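Chapter 10
Who Counts as Unemployed?

Let's begin with a puzzle. In April, the furniture maker Mustonen closed its workshop in the small town of Putthorpe, and 38 people lost their jobs. A month later the town's unemployment rate had gone down. How can that be? Questions like this are what make labor economics such fun, and by the end of the chapter you'll be able to answer it yourself!

The trick lies in the word "unemployed." In everyday talk it means anyone without a job. In the statistics it means something much narrower – a person without work who is available to start and has looked for a job in the past four weeks. Somebody who has stopped looking drops out of the count altogether.
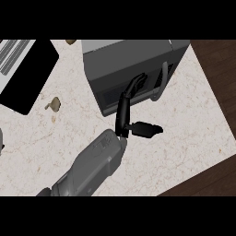

Take three of the Mustonen workers. Helmi Saarela sent out applications the very next morning, so she is unemployed. Sebastião Guerra found ten hours a week at a bakery in Mellthorpe. He would love more, but he is employed all the same. Venla Ahonen decided to wait until fall before looking, and she is now outside the labor force, along with retired people and most full-time students.

Putthorpe's labor force was 1,576 people before the closing. Keep that number handy, as we'll return to it in Section 10.2 when we work out the rate before and after – and see what happens when the bottom of a fraction shrinks along with the top.

Key terms in this chapter
labor force
participation rate
discouraged worker
underemployment

Before you read on
Think of five adults you know well. Which group would each belong to this week: employed, unemployed, or outside the labor force? Write down your answers, along with any case you find hard to decide. We'll use them in Section 10.1.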